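Magagula Water Fittings Reuse Project
Progress report to the Stokau Fund
26 Nov 2018

Summary

The project takes used pipe fittings and tube assemblies from refurbished buildings, checks them and passes them on to the repair workshops at Lukau and Pirier. This report covers the work done since the September report.

Stock received

We took in 376 assemblies against a target of 300. Most came from the school refurbishment at Pirier, where the old washrooms were stripped out earlier than planned. Of the total, 41 were scrapped because of cracked collars or worn threads. The rest are on the racks at Lukau, sorted by bore.

Sorting took longer than we had allowed. The Pirier fittings arrived mixed together in sacks, and many still had old sealing tape on the threads. We have asked the contractor to keep bends and straight lengths apart in future loads — they have agreed to this for the next delivery.

Spending

Spending is within budget. The line for washers and seals is overspent, and we ask to move the unspent transport money across to cover it. Transport cost less than forecast as the Pirier loads were combined into 2 trips.

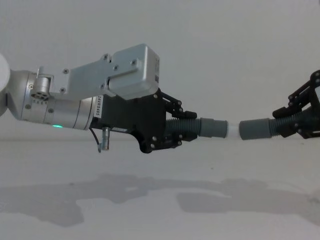 Handling and checking

A tube assembly is held at both ends when it is passed across, so that no weight hangs from the joint. The written instructions now include this step. Each assembly is then pressure tested and tagged with its bore and the test result.

Still to do

The Lukau workshop needs a second test pump before the next intake. Two quotes are in and a third is expected. The tag register is up to date except for the last Pirier load, which will be entered before the next report.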